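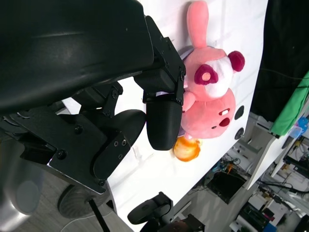
The Second Life of the Soft Toy

By Lærke Lauritsen
22 Sep 2018

The bear arrived in a shoebox, wrapped in a tea towel. It had one ear, no stuffing in the left leg and a smell of cellar. The letter in the box was four pages long, and only the last half page was about the bear. The rest was about a grandmother, a move between two countries and a summer when the whole family had measles.

Lutfa Patwary read the letter twice before she touched the toy. She always does so. "If I open the seams first, I make a decision with my hands," she told me. "I want to know what the person is afraid to lose."

Her workshop is on the upper floor of a former saddle maker's in Akside, a small town with one good bakery and a river which floods the car park most winters. She has repaired soft toys for 13 years. Before that she sewed curtains for hotels, and she still speaks of curtains with respect, as one speaks of a strict teacher.

I had expected a cosy place. It is more like a dentist's. There are drawers with labels, a strong lamp on a bent arm, and a sink with two taps where the washing is done. The toys which wait for their turn lie in paper bags, each with a number and a short note. One note said only: "Do NOT straighten the nose."

This is the hardest thing in the trade, she says, to know what must stay wrong. A customer once sent a rabbit whose fur was completely gone on the stomach. Patwary had found a beautiful mohair, almost the same tone, and she put in a new panel. The owner thanked her, paid, and wrote three weeks later to ask if the old panel was still there. It was, in a drawer. She sewed it back and did not ask for money. Since then she keeps every piece she removes and returns it with the toy in a small envelope.

The materials have changed much during the years. Old bears from before the war are filled with wood wool, long thin shavings which make a dry noise when you press them. Later came kapok, then foam crumbs, and then polyester, which is in nearly everything today. Foam is the one she does not like. It turns to yellow powder, and the powder goes through the fabric and into the carpet. When a foam toy comes in, she opens it outside on the back stairs with a mask on her face.

Modern plush is a different problem. The backing is knitted, so it stretches, and a seam which looks perfect on the table will pull into a wave when the stuffing is in. She has learned to fill before she closes, take a little out, wait one night, and fill again. The new children's favourites wear out quickly, and often in the same places: the neck, where they are carried, and the label, which is rubbed between two fingers until no letter is left.

Her thread comes from Grímsdóttir, a small mill whose owner dyes to order and answers letters by hand. For eyes she depends on Clendenden, a dealer in old buttons who has drawers of glass eyes, sorted by colour and by size. A pair can cost more than the toy did when it was new. Patwary tells people this at the start, and most say yes anyway.

Last year she received 300 toys, and she had to refuse others. A simple repair takes an afternoon. A full restoration may take weeks, mostly for drying. She would like to train a second person, and in August she had a student from the textile school with her, who was skilled but could not bear to cut. "She apologised to them," said Patwary. "I did it also, in the beginning."

The bear in the shoebox got a new leg filling and a patch inside the shoulder. The missing ear was a longer discussion - there were two telephone calls and one more letter - and in the end the family asked that it should stay missing. The grandmother had cut it off herself, as a girl, to see if it would grow again.

I was there on the day it was packed. Patwary put it back in the same tea towel, now washed and ironed, and laid the envelope with the old threads on top. Then she took the next paper bag from the shelf and sat down to read.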